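How We Built a Pair of Robot Arms That Fold Laundry (Well, Sometimes)

Have you ever looked at a great big heap of clean laundry and wished that somebody else would fold it? I have, plenty of times, and that wish is how our robot got started. We call it Loltov, and it lives at the Kandalwood workshop, a shared place where neighbors come to use the tools and build whatever they have been dreaming up.

Loltov doesn't have a head or legs or a face. It is a pair of arms, and an arm is really a chain of stiff pieces joined together. Bend your own arm for a moment and feel where it moves. You have a shoulder, an elbow and a wrist, and a robot arm has joints too. Inside the joints are motors, and each motor has one small job, which is to turn by just the right amount and then stay put until it is told to turn again.

At the end of each arm is a gripper. Yours would be called a hand, and you have five fingers on it (lucky you!), but a gripper with two fingers can do a surprising amount. It opens, it closes, and it pinches. Try picking up a sock with only your thumb and one finger and you'll get the idea -- it works fine, as long as you pinch in the right spot.
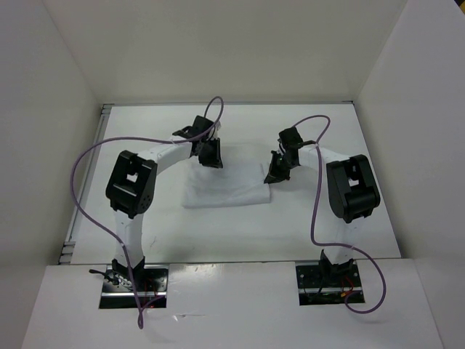
Cloth is one of the hardest things a robot can be asked to handle. A wooden block is the same shape every time you pick it up. A towel is floppy, and it droops and slides and bunches up, so it never looks quite the same twice. When you fold one, your eyes and fingers are noticing all sorts of little things without you even thinking about it. A robot has to be taught every bit of that.

So we practice, and practice, and then we have a snack and practice some more. One person guides the arms through a fold very slowly while the computer remembers how each joint moved. We did 80 folds that way before Loltov managed one by itself, and it was a pretty crooked one, but we cheered so loudly that the people at the sewing machines came over to see what had happened. We are up to 500 now, and by April we hope to reach 900.

There are wires to think about as well. Motors need electricity, and they need messages from the computer, and a cable has to be long enough for the arm to stretch all the way out -- but if it flops around too much, it can get snagged. We moved ours again and again before we were happy.

If you'd like to try being a robot at home, put a dish towel on the table and ask a friend to tell you how to fold it, one tiny step at a time. Use two fingers on each hand, and do only what your friend says. If they forget to say "let go," keep holding on!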